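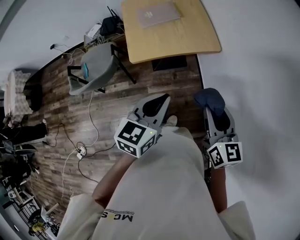 Teaching a robot to put things away, one pinch at a time

Keegan Gilchrist has a callus on the side of each index finger, and he would like it known that he has a master's degree. He works for Kurkar, a small outfit in Asorcombe that wants robots to deal with soft household goods. His part of the bargain is to do the dealing first, by hand, over and over, with a gripper in each fist.

"My mother asked what I do all day," he told me. "I said I pick up cloth. She said she'd been doing that for forty years and no one had offered her stock options."

The grippers are held like a pair of oversized barbecue tongs. Each one carries a white cube printed with black and white squares, which tells the software where the hand is and how it is tilted. A camera on the tool sees what the fingers see. There is no robot arm attached to the thing, and Gilchrist says that's the appeal. You move the way you would move, within reason, and the robot gets to study it later.
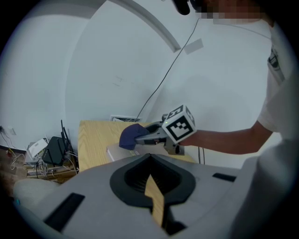 One gripper's view of the other, at the table.

"Within reason" covers a lot. His first week, back in July, he recorded 528 runs and was told that 29 of them were any good. The rest were too fast. People are quick and sloppy with cloth, says Svetozár Mikuš, who trains the models and delivered the news.

"Keegan was tossing things," said Mikuš. "Very stylish. A robot can't learn stylish. I need to see the fingers close, I need to see them open, and I need him to stop showing off in the middle."

Gilchrist disputes the word "tossing." He does now count to three under his breath before letting go of anything, and admits he has caught himself doing it with groceries.

I asked Mikuš why cloth, when there are so many well-behaved objects in the world. A box, he said, is the same box every time you pick it up. Cloth has a new shape each time, and half of it is hidden under the other half.

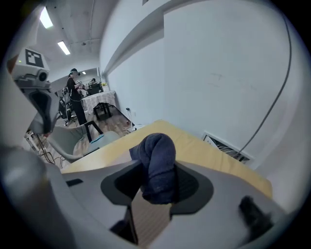

Navy cloth, bunched up in the gripper.

The other school of thought is remote control, where a person steers an actual arm from a distance. Mikuš has done plenty of both and refuses to pick a side. Steering gives you motions the arm can definitely make. It's also slow, and he compares it to buttering toast through a mail slot.

The pouch, I was told, is harder than it looks. I had a go. It took me seven tries to get a decent hold on it, and Mikuš watched all of them with his arms folded. He kept the recordings. Bad examples have their uses, he said, and thanked me warmly.

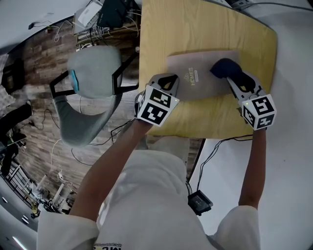

Both grippers on the job, with the pouch flat on the table.

Does Gilchrist worry about teaching himself out of work? He thought about it while flexing his fingers.

"If it wants the calluses, it can have them," he said. "I've got my eye on a desk."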